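Two grippers, one long June

We finally did it! After months of going back and forth about which hand-held gripper to standardize on, the Etgate project put both candidates through the same set of household jobs, and I've been itching to write it up for everyone who wasn't in the thick of it.

The two contenders were the Larik, which most of you have used, and the newer Karabulut with the longer linkages. Gifty Nartey drew up the task list and Virgil Bratu looked after calibration (and made us redo it more often than we liked). We recorded 1,000 grasps per tool, split over four homes in Kumholm, with 25 left out of the final tally for each tool after a sync fault.

On plain closing speed there's almost nothing between them. The Larik feels lighter at the end of a long session, and three of our five operators preferred it for shelves and drawers. The Karabulut is the one I kept reaching for with anything soft, and its trigger has a lovely long travel, so you can ease off a pinch without dropping the thing!

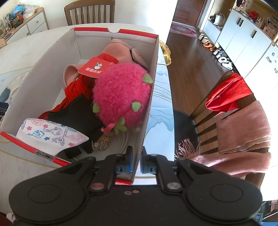

Soft goods in a deep container are still my favorite test, and the hardest one on our list. Rigid objects give you an edge to aim for, but fabric slides, bunches up and hides whatever is under it. A box with a shaggy pink plush ball up against one wall, red knitting bunched beside it and a folded face mask lying on black cloth asks for a different approach at nearly every grasp. A wide pinch suits the ball, while the mask wants the fingertips low and almost flat. Brendan Ó Briain has started scoring these separately from the rigid items, and I think he's right to.

Next up is fingertip wear. Valentin Bogdan has a set of pads with 300 hours on them and a fresh set to compare, and he'd love a second pair of hands in the afternoons. Drop by his bench if you're curious, and bring something floppy.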